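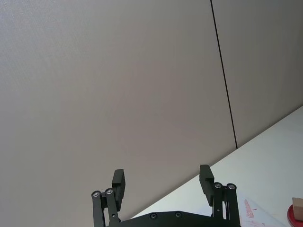

4. Rehearsal Rooms and the Sound of the Demo

4.1 What the bands had to work with

Most of the demos in our collection were made in the same rooms the bands practiced in. This section looks at what that meant for the recordings. It draws on the 40 demo tapes and self-released discs described in Section 3, and on interviews with 26 musicians who played on them. All of the bands were active in or near Tornville and played death metal, black metal, or something between the two.

The usual history of this kind of music gives a lot of space to studios and producers. A certain guitar tone is traced to a certain building, and later bands are said to have copied it. That account works well enough for albums. It works less well for demos, where there was often no producer and where the person pressing the record button was also the bass player. Several of the musicians we spoke to had never been inside a commercial studio when their first tape came out. What they had was a room, a four-track or a cheap interface, and as many microphones as they could borrow.

The rooms varied. Members of Gratard rehearsed in the basement of a furniture store and had to stop when the shop was open. Văn used a storage unit with a roll-up door, which rattled at certain bass notes and can be heard doing so on the second song of their first demo. Other bands used garages, a former dental office, and a shared block of rooms rented by the hour. The hourly rooms had the most regular surfaces, and smooth wall panels of the general sort seen in Figure 3 were the finish musicians most often complained of. Benjie Dagdag, who drummed in both Gratard and a later band, described the cymbals in such a room as "coming back at you before you've finished hitting them."

Complaints of this kind should be read with some care. The musicians were talking about rooms they had left years before, and their opinions had been shaped by what they learned about recording in the meantime. A drummer who now owns acoustic foam will remember bare walls as a problem. Where we could, we checked what people said against the tapes.

4.2 Drums

The drums are where the room matters most. Guitars and bass were recorded with the microphone close to the speaker, or plugged straight into the machine, and in either case little of the room reaches the tape. Vocals were done last and often somewhere else. One singer recorded all of his parts in a parked car. Drums could not be moved so easily.

Of the demos in the collection, 21 were made with live drums in the rehearsal room. The rest used a drum machine, programmed samples, or a kit recorded at another place, and in a few cases the band members disagreed about which. We have left the doubtful cases out of what follows.

The live recordings share some features. The snare is loud and the bass drum is weak. Fast double-bass passages tend to turn into a low hum under the guitars, with only the first beat of each bar standing out. Cymbals cover a good part of the upper range and make the vocals harder to place. On the earliest tapes these features are strong enough that a listener new to the style may have trouble following the songs at all.

Bands answered this in two ways. One was to change the recording. Radu Hodoroagă, who recorded demos for several of the bands with his own equipment, put a single microphone in front of the bass drum, turned it up well past what sounded natural in headphones, and hung blankets behind the kit. His recordings can be picked out fairly easily. The bass drum clicks, the cymbals sit further back, and there is little sense of a room of any size.

The other was to change the songs. Drummers who heard their fast parts vanish on tape began to play them differently at the next session. Dagdag said he dropped a running double-bass pattern from a Gratard song after hearing the first mix and replaced it with a slower figure built on the floor tom. The two versions of the song survive. The earlier one, on an unreleased rehearsal tape, has the fast pattern all through the middle section. The later one, on the demo, has the floor tom, and it was this version that the band went on playing at concerts. When they re-recorded it in a proper studio, where the fast pattern would have come through clearly, they kept the tom part.

We found the same kind of change in other bands, though seldom with such good evidence on both sides. A rehearsal tape has to survive for the comparison to be made, and most were recorded over. It seems likely that more songs were reshaped in this way than we can show.

4.3 Guitars and tuning

Guitar players talked less about rooms and more about volume. In a small space a loud drummer sets the level for everyone, and the guitars were turned up to match. At that level the low strings become hard to tell apart. Shiela Ambrosio, the guitarist in Văn, said that she wrote riffs at home on an unplugged guitar and then had to throw away a good share of them once the band tried them at full volume. The ones that lasted used fewer notes and left gaps.

This runs against a common claim in fan writing, that the simple riffs of the local bands were a matter of taste or of limited skill. Taste surely played a part. Ambrosio was a fan of slower and plainer bands before she joined Văn, and she said so. But her notebooks, which she let us read, contain riffs in the tablature of the time that are a good deal busier than anything on the demos. She could play them when we met her. They had not worked in the storage unit.

Tuning was affected too. Bands that tuned very low found that the bass guitar and the lower guitar strings filled the same part of the range and that the room added to both. Some raised the guitars by a step. Others kept the low tuning and asked the bass player to follow the drums and leave the guitar line alone. On the Văn demo the bass can be heard doing this in the verses, then joining the guitar for the chorus. Reviewers in the fanzines of the period noticed the change in weight and praised it as an arrangement idea.

4.4 How the demos were received

The fanzines are a useful second source, although they are far from neutral. Many of the writers were in bands themselves and traded tapes with the people they reviewed. We read every issue of Drastside that we could locate, along with loose pages from others. Drastside was typed and photocopied in Tornville by Angelica Baluyot, who reviewed nearly everything sent to her and kept carbon copies of the letters she wrote back.

Her reviews mention sound quality often. In the early issues she treats bad sound as a fault that a reader should be warned of. A demo is good "in spite of" its recording, or the songs are "buried." In later issues the tone shifts. A murky tape can now be "cold" or "from under the ground," and a clear one is sometimes called thin. By the final issues she describes the clicking bass drum on one of Hodoroagă's recordings as a thing bands should stop paying for.

Angelica Barredo has argued that changes of this sort show listeners learning to hear a local sound and then defending it. Our reading of Drastside fits that view in part. The change in wording is real and comes at a time when the local bands were becoming known through trading. Yet Baluyot's letters suggest a more ordinary cause as well. She replaced her tape deck in the middle of the run, in May, and told two of her correspondents that she had gone back to older demos and found more in them than before. Some of what looks like a change in taste may have been a change of equipment.

Neither source lets us separate the two. What can be said is that musicians and reviewers were both responding to the recordings, and that the bands read the reviews. Ambrosio remembered the notice for the first Văn demo well enough to quote from it. The word "cold" was used there, and she said the band talked about it before writing new songs. The next demo was made in the same storage unit with the same microphones. They had been offered a better room by then and turned it down, partly over the rent. The roll-up door can be heard on that one too, on the last song, for most of the fade.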